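Visit report: Fumow open day, Rundedby, 27 February 2025

Search this site
Enter keyword Go

The Rundedby hall opened to visitors at 10. The subject was table clearing: what gets kept, what gets thrown out, and how the two are separated. I stayed for 2 hours.
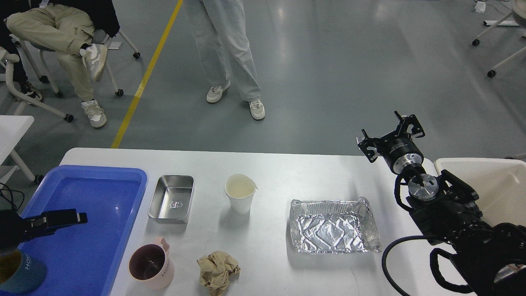
Fumow's clearing rule has two streams. Reusable ware goes back on a tray for washing. Single-use paper and foil go to waste. Handouts from Baird covered the sorting codes in four pages, most of it on coated paper.

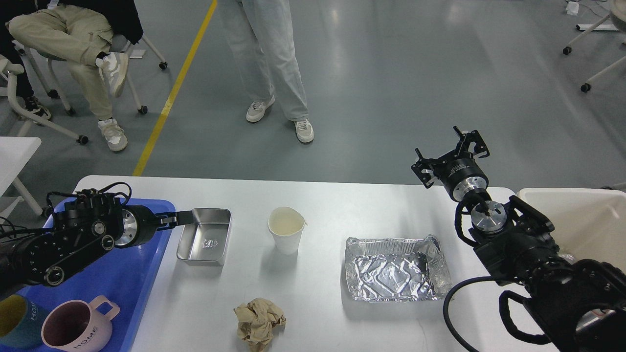
Floors are gray epoxy throughout. Parking was limited to 30 spaces and the signs from the main road were poor.
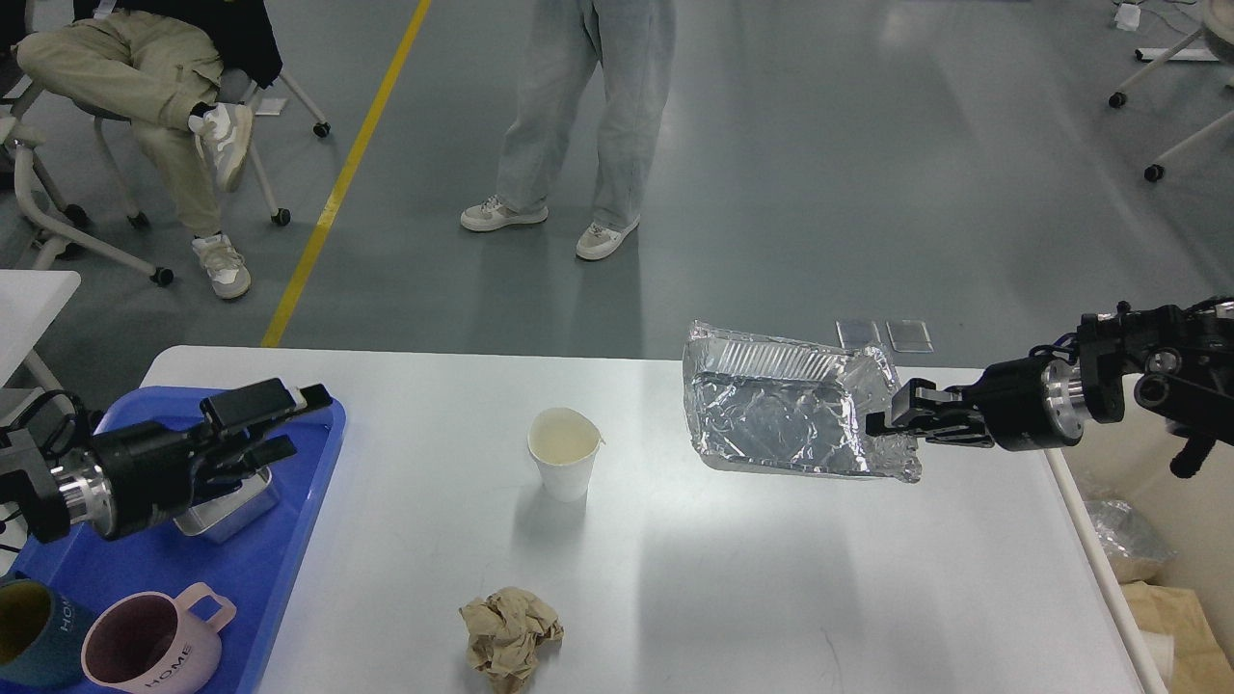 Tray choice matters more than I had assumed. A rimmed tray keeps mugs from sliding when it is carried. The blue one had room for both HOME mugs and the small metal tray, with the paper cup left out on the table. Bulluvon sells a similar size in packs of 100, price on request.

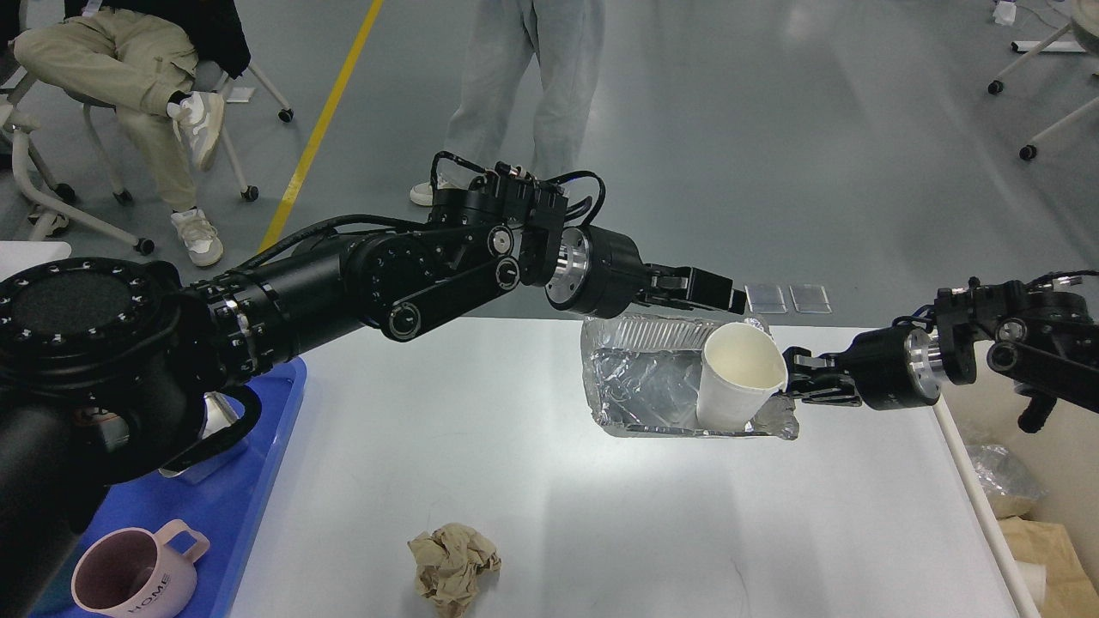 Stacking waste before it goes in the bin saves trips. Foil should be emptied first, and a cup with liquid in it should not be stacked at all. The Baird handout skips this point.

The next open day has no date yet.

Comments (3)

mopbucket: Is the Baird handout online?

tk_rundedby: Paper copies only when I asked at the desk.

gravelpath: Parking was full by 10:30.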